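Subject: Re: [Bristitholm-hist] The old list archive, again
From: Radosław Kołodziej
Date: Thursday, August 11, 2022

On the archive: I have now read 19 replies, and most of them are about whether "archive" is a verb. So let me go back to what was asked in February, which was where the parish newsletters should live once Zindevent stops hosting them for free.

My own view hasn't moved. Two copies on ordinary disks, in two different houses, and one of the houses should not be mine, as I have a basement that takes on water and a cat that takes on everything else. 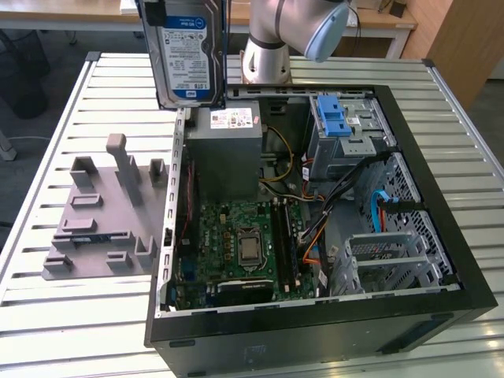

Precious Ntuli wrote:
> I'd still rather pay Multent 25 dollars a month and
> stop thinking about it. Disks in houses get lost when
> people move. We had the Mokoena letters in a house,
> remember, and it took us 3 years to get them back.

I do remember. I drove out for them twice. But the letters came back, and the last website we paid for did not. We got a polite email and a page selling vitamins.

The file names bother me more than the storage. We have 200 scans called "newsletter final" or some cousin of that, and one called "use this one," which is the index to a cookbook. Whoever keeps the copies, please let's put the year first, then the month, then the page.

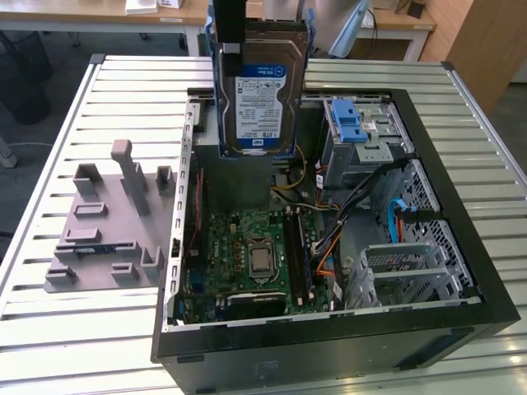

WD Blue drive, 1 TB

Page numbers should be the printed ones, even where the printer got them wrong. The harvest issue goes from six to eight and I will not be hearing arguments about seven. We had that fight already, at a picnic.

As for the format, leave the scans as they are and make smaller copies for reading.
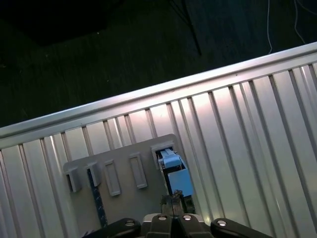
The smaller ones can go to anyone who asks, and they'll fit in an email, so the cousins in Ohio can quit writing to me for a password that doesn't exist.

If Precious wants Multent as a third copy, fine, I'll chip in. I just don't want it to be the only one.

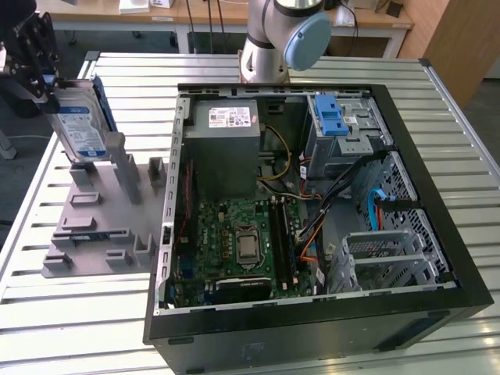 I'd also like somebody else to check the obituaries against the church book before any of this gets copied. I found my great-uncle in there twice, four years apart, and he was a punctual man.

Radosław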